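Writing for the Web, Week 4: Running a Small Blog People Come Back To

Hi all, these are my notes from Tuesday, February 13, 2024, cleaned up a little and with the bits I rushed through at the end put back in. If you were out sick, read these and then get somebody's group notes too, because the discussion was better than my slides.

Where we left off

Last week we looked at personal blogs that began as a diary and ended up with an audience. I asked you to pick one and read its oldest ten posts. Most of you came back saying the early posts were kind of bad, and yes! They usually are. I want you to hang on to that when you're staring at your own first draft.

The case for today: a bus-route blog

Carmela Cirillo started Dovia in her second year, writing up one bus ride at a time. She'd take a route to the last stop, walk around for an hour, and post what she found (a bakery, a locked park, a very good hardware store). For months she had 90 readers, and she knew a fair number of them by name. Then one post about the Robles line got passed around by commuters and she had 2,000 visits in a weekend.

What I find useful is what she did next, which was go back to the same schedule. One route, every other Sunday, same length. She did add a page sorting the routes by how long they take end to end, and readers still use that page more than anything else on the site.

Picking a subject you can keep up

Tin-yau asked in class how narrow is too narrow. My rule of thumb: write down titles for your first dozen posts. If you stall at five, widen the subject a bit. If you could write fifty without stopping, it's probably too wide and a reader won't know what they're signing up for. "Music" is too wide. "Songs my grandmother's choir sings" might carry you for a year.

Also think about what each post costs you, in money and in hours. Dario wanted to review concerts, which is a great idea until you price the tickets - so he's switching to free lunchtime recitals. 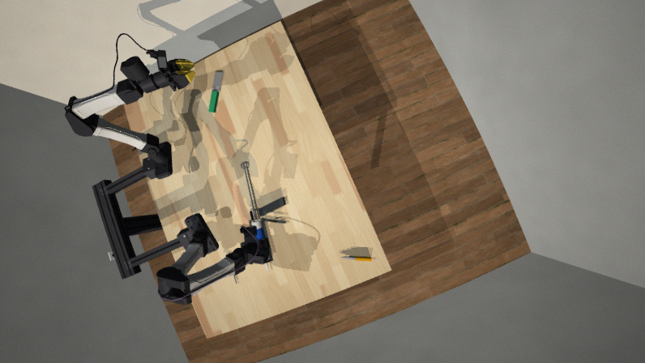 Numbers, and how much to look at them

Your blog tool will give you a dashboard. Please learn the difference between these before the quiz:

Visits: how many times somebody came to the site.
Visitors: how many separate people (or really, separate browsers) that was.
Impressions: how many times a post was shown, whether or not it was read.
Return rate: the share of visitors who had been before.

For this class I care most about the last one. Rebecca Dal Bello's blog Grultusard has a tiny audience and a lovely return rate, and her comment section reads like a club.

Check your numbers once a week. I used to check mine before breakfast and it made me a worse writer and a grumpier person.

For next week

Read the Tresoseck chapter in the course pack, the one on headlines. Bring your dozen titles on paper, plus one finished post of any length. Dexter Buenaventura is swapping presentation slots with Dario, so Dexter, you're up first.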